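Unit 7 Handout: Grip Loss During Dispensing Tasks

Read before Thursday's lab. Bring it with you, the worksheet refers to the section numbers.

1. Background

This unit covers a single fault from the beverage exercise. The setup is the one you have used since January: two arms, two multi-fingered hands, a table and a dispenser with a lever. One hand holds the cup under the spout. The other works the lever. The controller is the Huna board and the task scripts are written in Tedex.

The fault is logged as 439. During a run, the holding hand lost the cup while the dispenser was open. The cup dropped onto the tray and chipped at the base. Water went over the tray edge and reached the table. No one was hurt. The arm kept its pose and the script moved on to the next step as if it still had a cup in the hand.

That last part is the reason the fault gets a full unit. A dropped cup costs little. A controller that does not know it dropped the cup is a safety matter, and the same logic would apply to a heavier object or a hot one.

2. Sequence of events

The log gives the following order. Times are measured from the start of the grasp step.

– 0 s: fingers close, contact reported on all assigned fingers.
– 3 s: arm reaches the pour position. Grip check passes.
– 7 s: lever pulled, flow starts.
– 15 s: cup leaves the hand. Contact drops out on the lower finger first, then on the upper fingers.

The script did not read the contact values again after the grip check at 3 s. Everything after that point ran on a stored flag called cup_held, and nothing in the script ever set the flag back to false. Students who read only the script output will see a clean run. You have to open the contact log to find the drop.

3. Cause

Two things had to happen together.

First, the grip force was fixed. It was tuned with an empty cup, and the load rises as the cup fills. With a smooth dry cup there was enough margin. With a wet one there was not.

Second, the fingertip covers were worn. The Yook covers are to be replaced when the surface looks shiny. On the day of the fault the covers on the lower finger were shiny and had been noted as such on the check sheet, but the sheet had no column for who should act on it. It does now.

We first suspected the wrist cable, because an earlier dropout had come from a loose connector. The cable was swapped and the fault came back on the next wet run, so the cable was ruled out. Keep this in mind when you write up your own faults. Record what you ruled out and how.

4. Changes made

a) Contact is read on every control cycle while the hand is in the holding state. If the lower finger loses contact, the lever hand releases and the arm stops.

b) The cup_held flag is gone. Scripts that still use it will be rejected by the checker.

c) Grip force now follows the expected fill, with an upper limit. The limit matters. Glass breaks when squeezed too hard, and a broken glass in a closed hand is worse than a dropped one.

d) Fingertip covers go on the pre-run check, with initials.

The stop in (a) is a software stop. It does not replace the emergency stop button. One person keeps a hand near the button for the whole run and does nothing else during that time. If the cup falls, press the button first and deal with the water afterward. Do not reach between the hands while either arm has power, even if the script has ended.

5. The holding pose
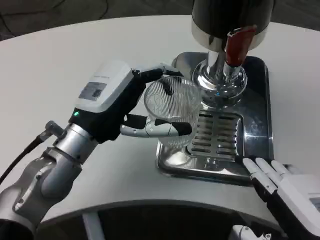 Manipulation and Handling Group, Robotics Teaching Lab

The left hand carries the cup in this exercise. Look at how the fingers share the work. The upper ones wrap over the rim, with one fingertip reaching down inside, and the lower finger lies across underneath and presses on the lower side of the glass. The lower finger is where contact went first in fault 439, and you should be able to say why from the pose alone. Sketch the forces on the cup for an empty glass and for a full one.

The ribs run down the length of the glass. Consider whether they help against slipping downward, against rotation, or neither.

6. For the lab

Work in pairs. Use the replay files on the Fetora share, not the live arms, until your stop condition has been signed off.

1. Plot contact against time for each finger. Mark the grip check and the drop.
2. Write a stop condition that would have caught the fault. State how long it takes to trigger.
3. Run it against the good replays as well. A condition that stops every good run is no use, so report false stops.
4. Write half a page on what the operator should do between the stop and the restart.

Late reports lose marks as usual. Questions about the log format go to Hye-jin Yeo.

Comments (3)

mpark: In section 2, is the time for the lever the command or the actual movement? My plot has a gap between the two.

Hye-jin Yeo: The command. Flow starts a little after it. Use the command time so everyone's plots line up.

dlw_22: The checker rejects my script for cup_held but it's only in a comment. Took it out and it passed – might help someone else.

This site uses cookies to keep you signed in. By continuing to browse you accept our cookie policy. Accept | Settings

Contact the teaching lab | Copyright Robotics Teaching Lab, all rights reserved | Back to top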